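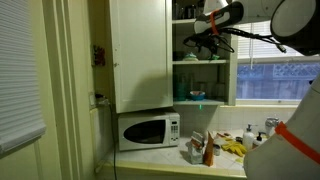

Staffing agencies should let temps rate the workplaces they get sent to, and I'd love to see it start this November! Thijs Mulder tried it at Temness with 76 placements, and the comments were gold. People notice everything: the break room with white horizontal blinds and open shelves to stash a lunch on, the boss who learns your name.

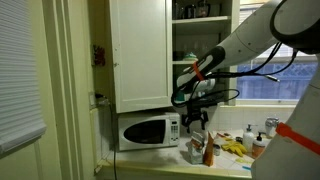 Clients read those notes too, and 42 of them asked for more. Five minutes of a temp's time, and everyone gets a better match.

3 comments
Share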